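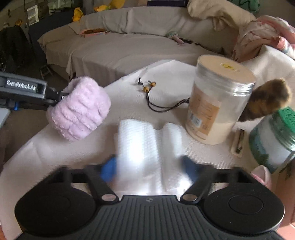
5月に入ってから、Butgateの共同洗濯室がちょっとした話題になっています。1935年に建った古い棟の一階で、長いこと物置だったところが、先月やっと「たたみ部屋」として開いたんです。さっそく私も朝の9時すぎにのぞいてきました!

部屋の主役は、淡い色の布をかけた大きなテーブル。ここで洗いあがったタオルや小物をたたんで、Ollmont通りの宿と浴場に届けます。登録している利用者は189人だそうで、思ったより多くてびっくり。

教えてくれたのはCatriona Sutherlandさん。白いタオル地のものは、ふっくらした丸みをつぶさないように縦にふたつ折り、というのが彼女の流儀です(私はつい手のひらでぎゅっと押してしまい、やり直しになりました)。薄いピンクがかったラベンダー色の、ふわふわした小物もあって、リストバンドかヘアバンドみたいな形。こういう毛足の長いものは重ねず、最後に別のかごへ入れるんだとか。触り心地がよくて、つい手が止まります。

運営を手伝うJannik Lindemannさんによると、先月届けたのは全部で214包み。6月からはPatlow地区の分も引き受けるので、たたみ手をあと4人探しているそうです。経験は問わず、午前中だけでも歓迎とのこと。洗剤はThieleの店がこれまでどおり分けてくれます。

申し込みは洗濯室の入口にあるノートに名前を書くだけ。テーブルの布が汚れるので、飲み物は廊下の棚に置いてから入ってくださいね。私も来週また行くつもりです。今度は押しつぶさずにたためるといいんだけど!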